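Mukby Reusable Travel Bags, Set of 16
by Zaltgate

Pack more, rummage less, and see everything you own at a glance!

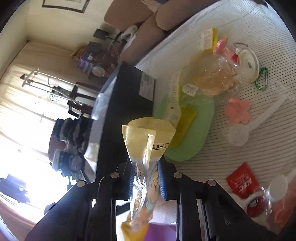

Why we love soft clear bags

Anyone who has lived out of a suitcase for a week knows how it goes: by the second morning the socks have found the shampoo and the phone charger is somewhere under everything. We started using clear bags on our own trips years ago and never went back. You open the case, you spot the blue sweater, you pull out the blue sweater. It still makes us a little bit happy every single time.

The Mukby set is the one we kept reaching for when we put this range together. The plastic is soft and folds down to almost nothing, so you can tuck a few spares in a side pocket for the trip home (wet swimsuits, beach shells, a half-eaten bag of pretzels — it all has to go somewhere).

What's in the set

16 bags in 3 sizes
Small: toiletries, cables, medicine, hair ties
Medium: shirts, underwear, a child's outfit for one day
Large: sweaters, jeans, a light jacket

Closing the bags

Lay the bag flat, press the air out with your forearm, then run your thumb along the seal from one end to the other. Go over it a second time for the large size. Thick knits puff back up if you rush them, so fold them loosely and give the air time to get out.

Care

Rinse by hand in lukewarm water with a drop of dish soap. Stand the bags open over a glass or a wooden spoon to dry. Please keep them out of the dishwasher and the microwave, and away from radiators.

Goes well with

The Pradar hanging organizer has 3 mesh pockets that take our small bags perfectly, and the Shih shoe sleeve is great for keeping muddy soles away from clean laundry. We pack all of it together for camping and it's such a good combination!

Ordering

Item no. 400
Sold as a full set only. The new seal, introduced in February, is on every set we ship now. If you have an older set and love it, keep using it — the sizes haven't changed and the new bags stack right alongside.

Page updated May 31, 2018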